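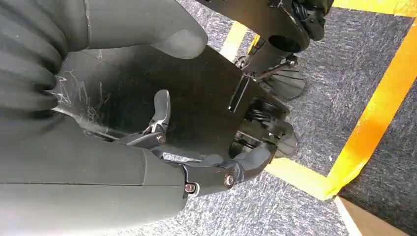

4 min read

Penari took nine years to make a second album, and then they put the whole thing up for streaming on a Monday morning with one line of warning. Fans in Japan were on the train to work. Fans over here were mostly asleep, and plenty of us woke up to a phone full of messages in capital letters.

The record is called Devura, and it is a joy from the first drum fill. The debut was a careful, pretty thing, all brushed snare and soft organ. Devura is loud! The guitars are doubled almost everywhere, the bass has finally been turned up, and the title track spends its last two minutes on a single chord that keeps getting bigger (play it on real speakers if you have them, your laptop won't do it any favors).

Long-time listeners will know three of the songs already. "Sisodia" closed nearly every show on the last tour, usually at double speed, and the studio version slows it right down and adds a horn section. I missed the fast one for a couple of plays. Now I can't imagine the song without that trumpet line coming in under the second chorus.

The band made the album at Devside, a converted dairy outside Nagano with one big tiled room and a very long echo. You can hear that room all over the ballads. On "Window Seat" the singer sounds as if she's standing at the far end of a swimming pool, and when the piano comes in close and dry beside her it gave me goosebumps.

Collectors, get your alarms ready. The vinyl comes as a 2-disc set, limited to 877 copies, with a booklet of handwritten lyrics and a side of demos that won't be on streaming. Orders opened on 11 Jan 2021 through the band's own store, and 400 copies were gone before lunch. Overseas shipping is available this time, which was the big complaint with the first pressing. Another 50 copies are being held back for the fan club, and members should watch their email for the code.

Then there's March, when the band plays the album front to back in a livestream from the same tiled room. Tickets include a week of replays, so nobody in New York has to get up at four in the morning unless they want to. I'll be up anyway, with coffee, hoping they do "Sisodia" twice, once at each speed.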